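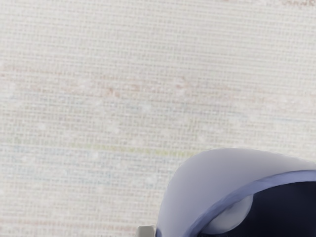 How much can you learn about a gripper before you buy one?

Quite a lot, if you are willing to spend a few weeks in simulation first and then check the results on a real arm.

Comparing grippers used to mean borrowing them. A supplier would send a demo unit, somebody would make an adapter plate for it, and the test would run until the unit had to go back. By the time the next one arrived, the parts had changed or the arm was needed elsewhere.

Bullar, a small integrator that builds packing cells, now does the first round on a computer. Its latest comparison covered three two-finger grippers, from Cevar, Zürcher and Mastex, on the same simulated arm with the same controller settings. Each one got 200 attempts at every task. There were 8 tasks, ranging from picking up a block to pulling the edge of a folded cloth.

The camera was part of the test too. Bullar tried a fixed overhead view and a view carried near the hand. The hand view gives a close look at the work surface, but the gripper housing takes up a corner of the picture, and a wide housing takes up more. With one of the three, the team had to turn the camera mount before the fingertips showed well enough to be useful.

Surface texture mattered more than expected. A plain gray table is easy for a vision system. A woven cloth with a faint colored pattern is harder, and the pale weave in these renders was picked for that reason. On it, the software sometimes took a streak of color for the edge of a part. Changing the gripper made no difference to that problem. Changing the exposure setting in the simulated camera did.

The Cevar came out ahead on small rigid parts. The Mastex was slower to close but dropped less. The Zürcher did well with cloth once its fingertips were swapped for a flatter pair, and poorly before that.

Bullar then moved two of the three to a real arm for 6 days. Rigid parts behaved much as the simulation said they would. Cloth did not. Real fabric slid and bunched in ways the model missed, and the finger force had to be set again from scratch.

The company plans to repeat the cloth tasks in September with a new contact model. The Mastex is staying on the bench until then, mostly because its adapter plate is already bolted down.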